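I've been wanting to share this for weeks, so I'm very glad I finally can! Semple, the little soup and stew kitchen I run in Brendham, is launching its first range of slow cooker kits, and they go on sale this Tuesday. You get the beans, the grains and a pot of my own spice mix, and all you add is water, an onion and whatever veg is looking tired in the fridge. 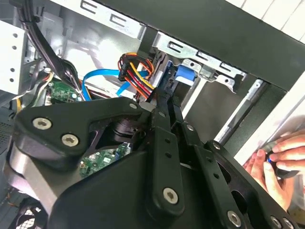 2 min read

The range is called Ornari, and we're starting with a smoky black bean stew, a barley and mushroom broth and a lentil curry (my favourite, and the one I eat for breakfast — don't judge me). They're all meat free, and the curry is gluten free too. A bowl of the stew comes in at 408 calories and has 18 grams of protein, so it'll keep you going until teatime.

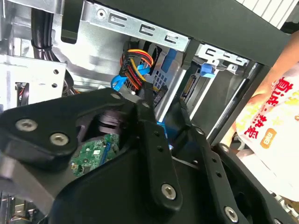 Brendham, January

I tried 117 versions of the spice mix before I was happy. Some were far too hot, one tasted like a candle, and my freezer was full of the rest until Christmas. The smoked paprika and cumin I settled on come from Dururora, the spice merchants I've bought from ever since I had a market stall. 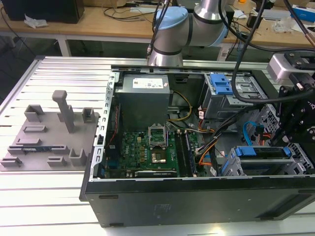

Photo: Semple

Each kit feeds four and keeps in the cupboard for up to 34 weeks. You can buy them at our Brendham shop from nine in the morning, or order through the Semple website if you're further away. If you write about food and would like a kit to try at home, send me a note through the contact page and tell me which one you fancy. I'll put the recipe card in as well — it has my dumplings on the back.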